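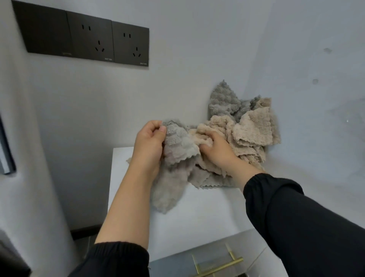 Fatima Lawal

The Towels at Brokdale

My aunt Garba kept a guesthouse in Brokdale for most of my childhood, on the street that runs down to the ferry, and if you ask any of my cousins what they remember of it they will tell you about the towels. They won't mention the view, though it was a fine one, or the breakfasts, which people wrote letters about. They'll say, oh Lord, the towels, and then they'll put their hands over their faces and laugh.

She had a way of folding them, you see. In half the long way, in half again, then in thirds, with the edge turned under so that the guest would never see anything but a smooth round fold. She could do one in the time it took to say good morning. We were sent to her every summer, the whole pack of us, and before anyone was allowed down to the water we each had to fold a stack and carry it to her in the upstairs hall. She would run her thumb down the side of it the way you might run a thumb down the spine of a book. If her thumb caught on anything, back you went.

I was the worst of them all. I don't say so to be modest. My cousin Ade had it by the time he was seven, and his sister not long after, and I was eleven years old and still turning out things that looked like a sleeping cat. I would stand at that window with the gulls shouting and everybody else already in the water, and I would think, with my whole heart, that when I was grown I would own one towel and hang it on a nail.

Well, I grew up, and I moved to Giltport, and I owned several towels, and I treated them all as badly as I liked.

It was January when she telephoned. She never telephoned in the winter because she thought the cold got into the line somehow (she had been told otherwise many times, and by an engineer), so I sat down on the stairs before I even said hello. She was selling the house. She had already sold it, in fact, to a couple from Nakville who had stayed in the front bedroom for their honeymoon and had been pestering her sweetly ever since. She wanted to know if I would come and help her pack, and whether I still took sugar.

I took the ferry over with an empty suitcase and a bag of oranges. There were only 4 other passengers, and one of them was Máté Hegedűs, who had tuned my aunt's piano twice a year for as long as I'd been alive and who was going over, he told me, to tune it one more time.

"But she's leaving it behind," I said. "It's going with the house."

"All the more reason," he said, and peeled one of my oranges without asking, and gave me half.

She was smaller than I remembered. She had on her green cardigan with the sleeves pushed up, and there were boxes all the way along the hall, and every one of them had a list taped to the lid in her slanting hand. We had soup. We listened to Máté in the next room, hitting the same note over and over, a little higher each time, until it came right and we both breathed out. Then she took me upstairs and opened the linen closet, and I don't mind telling you my stomach dropped the way it did when I was eleven.

It was a mess. I have to explain that this was like opening the church door and finding a cow. Sheets stuffed in sideways, pillowcases in knots, and towels, dear God, heaped to the ceiling in no order at all.

"My hands," she said, and held them up for me to look at. The knuckles had gone big and shiny. "Since the fall before last. I get the girl to wash them, and she brings them up, and I tell her to leave them, I'll see to it later. And then I shut the door."

I said she should have told somebody. She said she was telling me now.

So we took them all out and put them on the bed in the back room, and she sat in the low chair by the radiator with her tea, and I folded. I folded very badly. I went in half the long way, and in half again, and then I lost my place and had to start over, and the edge would not turn under for me any more than it ever had. She watched for a good while without a word. The piano went up and down its scales below us. It had started to rain by then, that fine slanting kind they get there, and the ferry horn sounded, and neither of us looked up.

When I had a stack as high as my elbow I carried it over to her. I hadn't planned to. My feet simply took me there, across the rug, and I stood in front of her chair with my arms out like a child.

She put down her cup and ran her thumb down the side. It caught near the top, and then it caught again in the middle, and toward the bottom it might as well have been going down a flight of stairs.

"Hm," she said.

I waited.

"Who taught you to fold like that?"

"You did," I said.

She laughed so hard she had to hold on to my wrist. Máté called up to ask if somebody had fallen, and she called back that no one had, and to come up when he was finished and bring the oranges. Then she wiped her eyes on the top towel, which undid it completely, and handed it back to me, and moved her chair closer to the bed so that she could tell me what I was doing wrong.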